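Third vendor quote for a bin-picking cell came in Tuesday. Same trick as the other two: the arm gets its own line, everything else is lumped under "integration." I've asked Mikier to break it out. We'll see.

Geum-ok Ji reminded me that our last budget had 20 lines for hardware and one for "misc." Guess which one ran over.

Also, every quote promises "mixed parts." Mixed how? The Arnel brochure shows identical boxes on a clean belt. I don't have identical boxes on a clean belt.
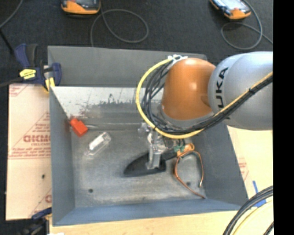 My budget sheet now has a section for things the sales deck skips. Cable dressing is at the top: hoses, ties, brackets, spares, and the hours to redo it all. Next is fixturing. A couple of bar clamps on the corners of a bin will do for a trial, but I want a price on the mount for production. And the test parts should include a see-through container and a loop of wire, in the same bin as the solid stuff. Put that in the acceptance test or don't bother quoting.

Siwan Edwards thinks I'm being hard on them. Maybe! But Gevach wanted 800 a day for on-site support with a 3 day minimum, and that was on page nine.

Plan for now: no purchase order before December. Ahn says they'll run 300 picks with our parts, our bin, our lighting – and I get to pick the parts. Still waiting on that in writing.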